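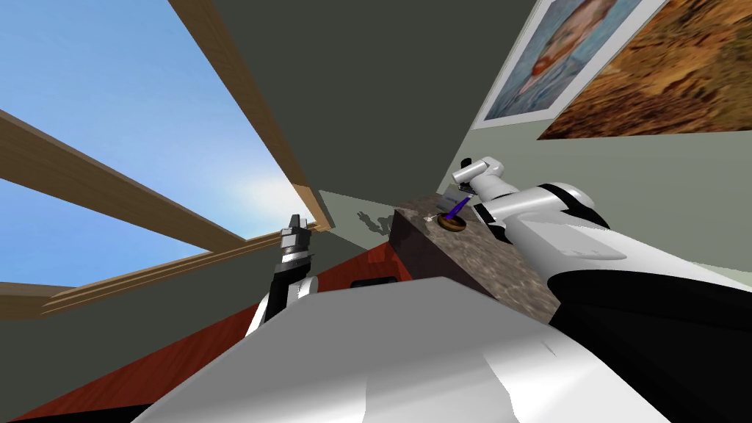
Search reviews... type a product or maker

Skistcombe Kitchen Pack, reviewed after 507 episodes

Quick one as I'm meant to be writing up the training runs and not this. We bought the Skistcombe pack in April to gather demonstrations for a two-armed picking policy. It's a simulated kitchen, a two-armed robot model, and the teleop layer that lets a person drive the thing and saves everything to disk. You can bring your own scenes but the kitchen is what you pay for.

Short version: good scenes, good recorder, awful camera defaults, manual written by someone in a rush (takes one to know one).

Setup. Twenty minutes if your graphics drivers are sane. Ours weren't, so an afternoon. The installer wants admin rights and doesn't say so till near the end. Once it's in, it's in. No licence dongle, thank God, after the Zumitz one which came with two and we lost both.

Driving. Two hand controllers, one per arm, trigger closes the gripper. Left and right swap if you plug them in the wrong way round and there is no warning at all. Put tape on them. Lag is fine on a wired network, horrid on wireless. The clutch button (lets you move your hands without moving the arms) sits right under the thumb and I kept pressing it mid reach. You can remap it, page 20 of the manual, in a footnote.

Recording is the best bit. One key starts, one key saves, one bins it. Joint positions, gripper state, every camera, all on the same clock. I checked the timing against a test signal and found no drift worth moaning about. Files are big but sensible. Export to plain arrays works first time. Zumitz made us write our own converter and I still have dreams. 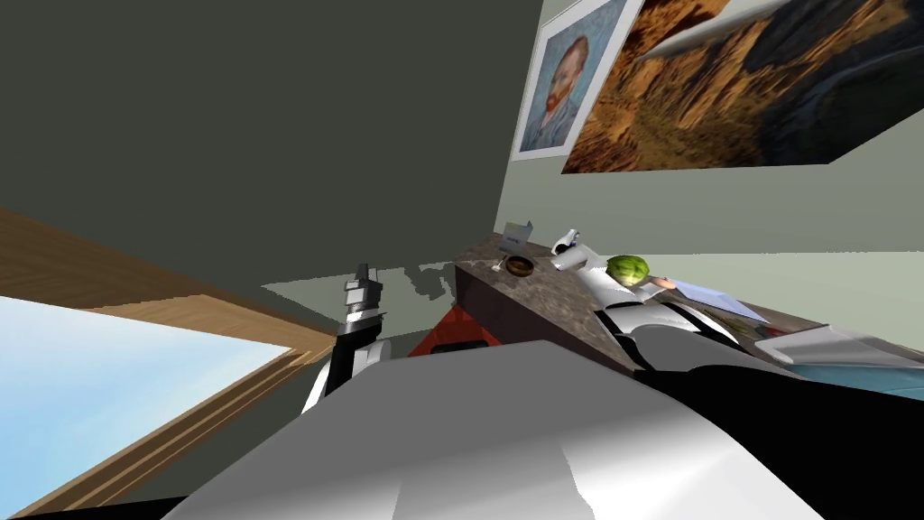 Object shuffling is what sold it to us, and mostly it holds up. You give it a list and a patch of worktop, it deals out new things between episodes so the learner can't just memorise one reach. Some deals are easy, some mean. With the green leafy head sitting close by the right arm and the little pinkish thing next to it, you've got a big round grasp and a small fiddly one side by side, and I want plenty of both in the set. Shapes are good. Textures good enough. What it won't do is weight the deal, so if you want more small items you have to list them twice like an animal. Cyprian Piątek wrote us a script for that, took him a lunchtime. Should be in the box.

Cameras. Right. The default body view comes in on a steep tilt and a lot of it is robot. You get a big slab of white shell along the bottom and plenty of wall further up, with the worktop running off at a diagonal. A policy doesn't care what's level, fine, but people driving do, and two of our operators felt queasy inside the first hour. The mount angle is a setting, only it's stored per scene and resets when you update. We lost a whole morning's consistancy to that. Write your angle down. Check it after every update. Better yet, lock the version before you start collecting and don't touch it till you're done.

Pace. Our best operator (Orska, who plays a lot of piano, make of that what you will) got steady after a day. Everyone else three or four. We kept 507 episodes out of 1512 started, which sounds dreadful. A good chunk of the binned ones were the first week, plus the morning above, plus me being fussy about hesitations. If your learner copes with messy demos you'd keep far more.

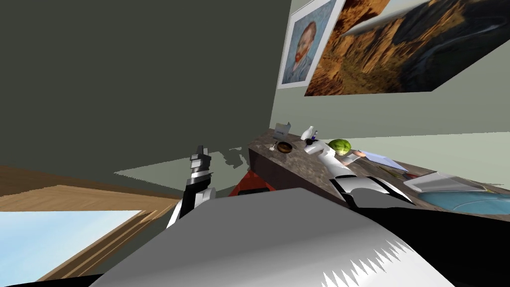

Contact physics next, mixed bag. Round things are the trouble. Squeeze too hard and they pop out of the fingers like soap, squeeze gently and they slide. There's a friction setting and the default is too low, I nudged it up and most of the silliness went. Flat things are hard to get a finger under but then they are in a real kitchen too. Small light stuff sometimes jitters when left alone. The recorder has a settle delay for this, off by default, turn it on.

Labels. You can tag an episode as you save it, free text only. Free text! So now we have "grasp", "Grasp", "grsap" and one that just says "no". A drop-down would of fixed this. I tidied ours by hand and did not enjoy it.

Support is one person at Skistcombe as far as I can tell, replies same day, knows their stuff. Forum is dead.

Does the data train? Ours does, on the simulated tasks. Haven't tried it on hardware yet so no promises there.

For: recorder, scene quality, export, support.
Against: camera defaults, free text tags, clutch button, the manual.

Would buy again. If you only need one arm and simple blocks, get the Pawłowska starter set instead, it's far cheaper and the manual has an index. Reviewed on version as of 28/06/2021, will update if they sort the cameras.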